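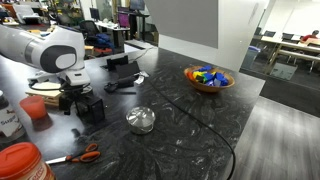

Arm over the counter, pot with lid on, block bowl behind. Saturday, before the first run.

Gripper comparison, day 2. Dirndale bench, same arm as yesterday. Left the controller settings alone so the only thing changing is what's on the end of the wrist.

Candidates are the Hurkon parallel gripper we have been using since June and the Ultetti with the softer finger pads. Both bolt to the same wrist plate, but the Ultetti sits a little lower, so the tool offset has to be changed in the config every time we swap. I forgot once this morning and pushed the fingers into the countertop at slow speed. Force limit tripped, no damage to the pads. Added a line to the startup script that prints the loaded offset and waits for a keypress.

Tasks for today: lift the pot lid by the knob and put it back, pick single blocks out of the wooden bowl, pick up the scissors by the handles. The cup only if time allows.

Hurkon, lid. Fine when the approach is straight down. The hard fingertips touch the knob in a very small area, and if the wrist is off even slightly the lid tips as it comes up. Seating it again is the worse half. It lands on the rim crooked and stays there. Slowing the last part of the descent helped some. Stroke speed at 40 percent is the best compromise so far, anything slower drags the run out and doesn't place it any better.

Ultetti, lid. Pads give a bit around the knob and the lid hangs level more often. It also swings for a moment after the lift, so I put in a 900 ms pause before the sideways move. With the pause it seats well. Without it, about the same as the Hurkon.

Blocks. Hurkon is clearly better. The narrow fingers get down between blocks, and the soft pads on the Ultetti are too wide and tend to grab two or push the one you want under its neighbor. Blocks standing up above the rest are easy for either one. Once the level in the bowl gets low, the side of the bowl becomes the problem, and the Ultetti housing hits the rim before the pads are deep enough. Could tilt the wrist. Didn't try it.

Scissors. Neither one is reliable. They lie nearly flat and there isn't much to close on. The Hurkon got them by one handle loop a few times and they pivoted in the grip. The Ultetti slid off more than it held. Leave this task in the set anyway, we want something both of them find hard.

Vision. The pot is a nuisance. The lid reflects the ceiling lights, and the depth image has a hole in it right where the knob should be. Dropped the exposure and turned off auto white balance, and the hole got smaller but didn't close. For today I'm taking the knob height from a measured value and using the camera for x and y only. The Hattori controller accepts that as a fixed z in the waypoint, no code change needed. The veining in the countertop also gives a few false edges in the block detector. Masking everything outside the bowl takes care of it.

Cables. The long one across the counter needs to be routed somewhere else before we leave anything running on its own. When the arm goes to the far side of the bowl I don't like how close the lower joint gets to it. Clips along the back of the counter, or bring it up over the top. For now I kept the workspace limit at 300 mm short of full reach on that side.

Swap time between grippers is roughly ten minutes with the offset check. Most of that is the connector, which is hard to get at with the wrist pointed down. Park the arm with the wrist turned out first.

To do:
Order narrower pads for the Ultetti and repeat the block runs.
Try a matte spray or tape on the lid and see if depth comes back.
Wrist tilt for the bowl rim.
Cable clips.
Cup with both grippers, not started.
Copy today's logs off the Hattori box, the disk is close to full.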